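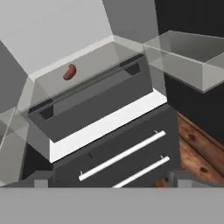 Catetti Glass Storage Set, ten months on

Posted June 10, 2020 by Debashish Kanagaratnam

I bought the Catetti set last September to replace a drawer of stained plastic tubs with missing lids. It has been in use nearly every day since then, mostly for cooked beans, rice, cut fruit and leftovers, and I think that is long enough to say what it does well and where it falls short.

The set is five rectangular glass boxes with snap-on lids. I paid $90 for it. The smallest box holds one serving of something like yogurt or sauce. The middle two are the ones I reach for most. The largest will take a whole pot of chili for four people, and it is heavy enough when full that my mother won't lift it down from the top shelf.

Weight first, then. My largest box weighs 546 grams empty on my kitchen scale, without the lid. The old plastic one of similar size was so light I never thought to weigh it. If you carry lunch on a bus or by bike you will notice. I took the second smallest to work for a few weeks and went back to plastic for that.

Stains and smells are where glass wins easily. Kidney beans cooked with tomato and chili powder used to turn my plastic tubs orange the first night. I have kept the same dish in these for up to four days at a time and the glass washes clean with a sponge and ordinary dish soap. No smell stays in the glass either. The lids are another matter. The seal is a soft gray ring that sits in a groove, and it holds on to onion and garlic. You can pull the ring out with the handle of a teaspoon and soak it in baking soda, which helps for a while. Getting it back in evenly takes some patience, and if it twists the lid will not close.

I tested the seals by filling each box with water, snapping the lid shut and turning it over above the sink for a minute. Four stayed dry. The second largest let out a few drops at one corner and still does. I wrote to Catetti about it and got a new lid in the mail two weeks later, no charge. The new lid drips at the same corner, so I suspect the rim of the box is a little uneven. I use that one for bread rolls and dry things now.

In the fridge they stack well with lids on. Without lids they nest, but only in the right order, and the two middle sizes are close enough that I still get it wrong. They go in the microwave without the lid. The booklet says the glass is fine in the oven and I have used the largest for baked pasta a dozen times with no trouble. The booklet also warns against going straight from freezer to oven, and I have not tried it.

Freezing has gone fine as long as I leave a gap at the top. Soup needs more room than beans do - I leave the width of a thumb.

Before this I had a cheaper set from Borholm, which cost $31 for three boxes. The glass was as good as far as I could tell, but the clips on the lids went white at the hinge and two snapped inside the first winter. The Catetti clips show no sign of that so far. A neighbor has the Gridlow set and likes it, though its boxes are round and waste a lot of shelf space in a small fridge like mine.

A few small complaints. The sizes are molded into the base in tiny raised letters that are hard to read. Water collects in the lid groove in the dishwasher and runs down your sleeve when you take it out. Spare seals are sold only in packs of five, one of each size.

Would I buy it again? Yes, at this price, for use at home. For carrying food around I would look elsewhere.

Rating: 4 out of 5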